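Home | Reviews | Interviews | Forum

Two people, one map: the makers of Timisgate on building a heist game small

April – by Josée Pelletier

Lambros Vrettos wanted to make a crime game that fits in a single neighborhood. Timisgate has 3 districts on paper, but players spend nearly all of their time in one of them, a harbor quarter called Rerinach.

"Big maps are mostly driving," Vrettos says. "I wanted you to learn the alleys by heart."
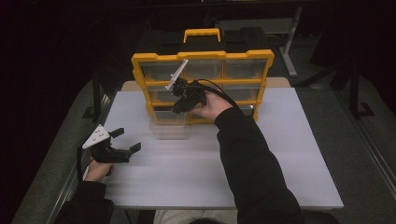

MacLeod disagrees, and said so during our call: players like the driving, and cutting it was a risk the two of them argued over for months. They settled on a short coastal road that opens late in the story.

Timisgate runs 90 minutes if you rush the main jobs. Vrettos expects most people to take longer, as every building can be entered and searched. The searching is slow on purpose. You pull open a drawer, a clear one like the drawer on that yellow-and-black cabinet, and decide what to take before a guard comes back.

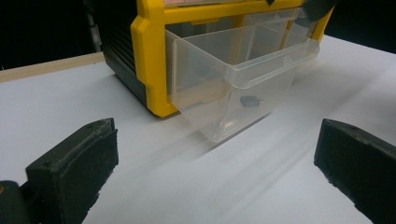

Guards gave the team the most trouble. Early versions had 100 of them walking the harbor at once, and the game crawled. The current build uses fewer and lets them talk to each other. Searching a room got tenser after that, Vrettos says, even when all you have in front of you is a see-through drawer with a wide lip to pull it by.

The money system was also cut back – you can no longer buy property.

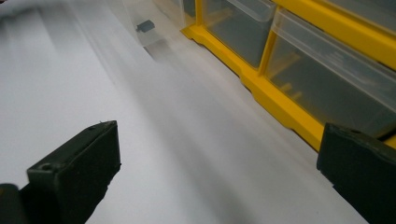 "It was a menu with prices in it," Vrettos says. "I never missed it."

A second game, Fullesov, is planned with the same engine. He would not give a date.

Contact | Copyright | Back to top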